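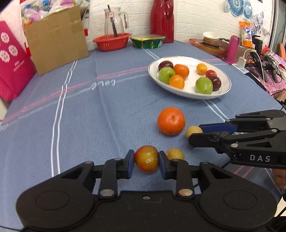 Fruit handling with hand-held grippers, Drurham open day.

# Josix Table Fruit – data card

Version of 20/09/2022. Written after a visit to the Derkton open day in Drurham, by someone who went along to see if the claims on the flyer held up. Read it before you train anything on this.

## What the set holds

43 recordings of fruit being gripped and moved on one table. The flyer says 600. I asked, and the larger figure covers everything Derkton plans to have by October, including sessions in Bragança that had not been booked when I was there. Please cite 43.

The work is done by people holding the grippers in their hands. Derkton calls this "robot data", and perhaps it will be one day, but no arm did any of the moving I watched. A person has a wrist, a shoulder and a good idea of how hard to squeeze a plum. How much of that carries over to a machine is the whole question, and the talk skipped it.

## Objects

Plums, mandarins and other small round fruit, with a plate and a patterned blue cloth. The fingers have blue pads. All the fruit is roundish, and that suits a two-finger grip very well. I would have liked a banana, or a bunch of grapes. 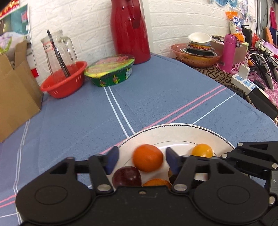
Mixed sizes are harder than you think, wrote Josix after reading a draft of this card, and a plum next to a mandarin already breaks most of the models we have tried. Fair enough. I have left my complaint in, as the models were not named and the results were not shown.

## Known problems

- One table, one cloth, one wall. A model could learn the stripes.
- Finger pads can hide the fruit at the moment that matters most.
- No force readings. Bruising is not recorded either, though the flyer uses the word "gentle" twice.
- Failed grips: I was told they are kept. I found no label for them in the files I was given.
- The background is busy with household things. I count this in its favour – a bare bench would have told us less.

## Suggested use

Early tests of grasp detection, or practice with the file format. I would not use it to claim anything about picking, packing or kitchens. Keep 14 recordings back for testing and say which ones.

## Changes

Typing errors fixed in the object list. Licence still to be confirmed by Derkton.

We use cookies to improve your visit. By carrying on you accept our cookie policy. Accept | Manage settings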